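**Ticket 1129: Utensil holder, staff kitchen, Prullano House**
Opened: Wed 7 April
Handled by: Ionuț Nistor, Domestic Services
Status: Open, awaiting part

**Reported fault**

The kitchen user reports that the cutlery holder on the dining table tips when long chopsticks are placed in it. The same fault was recorded in March under ticket 339 and closed without action.

**Findings**

1. The table was inspected with the grey star-patterned cloth in place. The white holder has rows of oval holes in its upper half and a solid base. Its label has been left on and should be kept until the supplier, Domener, has confirmed the item.
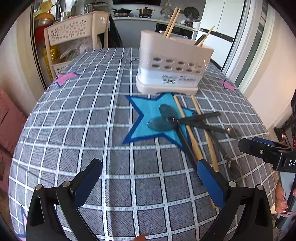
*White holder on the table, with tongs and two chopsticks lying on the cloth.*

2. The tongs are wide at the head and are not to be stored upright. They should be kept in the drawer, together with the long black utensil.

3. Long and short items stored together place the weight to one side. The chopsticks concerned lean well past the rim, and the user has been asked to keep matching pairs together. A grey plastic spoon and black chopsticks are stored with the light wooden ones.

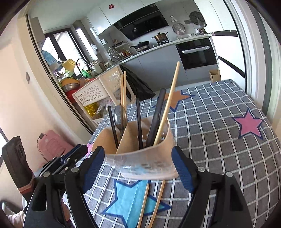
**Action required**

- Order one weighted holder from Clundis, stock number 1505.
- Move the tongs to the drawer.
- Confirm with the user that the cloth may be removed for a further test on the bare table.

The ticket will remain open until the replacement has been received and tested. Queries should quote the ticket number and be addressed to Mr Nistor.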